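Mahuika (gripper)

Mahuika is a two-finger electric parallel gripper made by Prerau for the handling of small rigid parts. It is driven through paired linkages and is normally used with a small camera mounted at the wrist. The gripper is known mainly for its part in the Skatilwood processor trial, in which it was compared with the Brorlow vacuum tool for picking up desktop processors and carrying them to the motherboard socket.

Contents
1 Design
2 Skatilwood trial
3 Cell and workpieces
4 Results
5 Control and camera
6 Limitations
7 See also

Design

Each finger of the Mahuika is carried on two links of equal length, which keep the finger faces parallel as the gripper opens and closes. The fingertips follow a shallow arc instead of a straight line, so the controller has to correct the height of the wrist during closing if the tips are to stay level with the part. This correction is small over the last part of the stroke but becomes important when the fingers start from fully open.

The fingers are narrow, and can be removed without taking the gripper off the arm. Grip force is set through motor current. There is no force sensor in the fingers themselves, and contact is inferred from a rise in current together with a fall in finger speed.

The Brorlow tool, with which the Mahuika is most often compared, holds a part from above by a single suction cup. It needs a flat, clean surface and an air supply, but no clearance at the sides of the part.

Skatilwood trial

The trial was set up at Prerau's Skatilwood workshop in August, and its report is dated 04/10/2025. Its purpose was to find out whether a general-purpose finger gripper could replace a vacuum tool in work on desktop computers, where the same arm may also be asked to move levers, memory modules and connectors. A vacuum tool can lift a processor but is of little use for most of the other tasks, and a tool change adds time to each cycle.

Both tools were run on the same arm with the same controller. A cycle consisted of locating the processor in the tray, picking it up, moving to a waiting position above the computer case, and returning the processor to the tray. Lowering into the socket was treated as a separate test and was run only with the Mahuika. A total of 1,090 cycles was recorded, of which nearly 800 used the finger gripper.

Cell and workpieces

Parts are presented in a pale grey tray with raised pockets for square components and long slots for memory modules. The processor is gripped by its edges, leaving the metal heat spreader clear. The target is a motherboard fitted inside an open desktop case, so the arm must approach the socket past other parts of the computer. 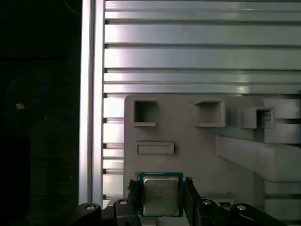

Intel desktop processor held upright between the fingers.
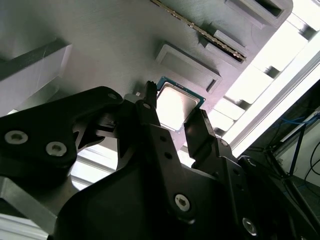
Processor in a tray recess, with the fingers on opposite sides of it. 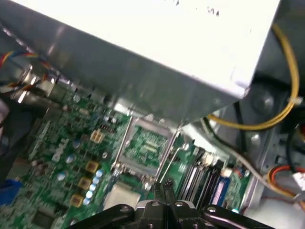
Gripper at the open case, with the socket unoccupied.

Results

The Brorlow tool was the quicker of the two in picking. It could come straight down on the heat spreader, and small errors in the measured angle of the part had little effect on whether the pick succeeded. Its failures were mostly leaks at the cup, and these were found early by the pressure switch.

The Mahuika was slower and more sensitive to angle. If the fingers closed on a processor that was turned relative to them, one corner was touched first and the part rotated in the recess before being gripped. In most cases the rotation brought the edges into line with the fingers. When it did not, the part was held by two opposite corners, and the cycle was stopped and counted as a failed pick.

Once a part had been picked, the order was reversed. The finger gripper held its position better during fast wrist movements, and the processor could be carried upright, which the report's authors considered useful where the wrist camera had to read the markings. The suction cup allowed a slight tilt under acceleration, and a settling pause was added before each measurement.

Three changes were made to the Mahuika settings in the course of the trial:

Closing speed was halved for the final part of the stroke.
The current limit was lowered after marks were found on the edge of a test processor.
A second image was taken after partial closing, and the wrist angle was corrected from it.

The third change had the largest effect on failed picks. It lengthened the cycle, and was later made optional in the controller software.

Control and camera

The wrist camera moves with the gripper and keeps the fingers in view. This makes it possible to judge the position of a part relative to the fingertips without relying wholly on the calibration of the arm. Against this, the fingers and links hide part of the work, and bright metal surfaces such as heat spreaders can be overexposed under window light. The Skatilwood software therefore locates the processor by the border of its substrate and uses the heat spreader only as a check.

Limitations

Edge gripping requires free space on 2 sides of the processor. A tray pocket with full-height walls does not provide this, and neither do some socket frames, in which the fingers must release the part slightly above its final position. The trial did not include sockets of more than one type, and no electrical tests of the processors were reported. Wear of the fingertips was noted but not measured.

See also

Parallel gripper
Vacuum gripper
Eye-in-hand camera
Pick and place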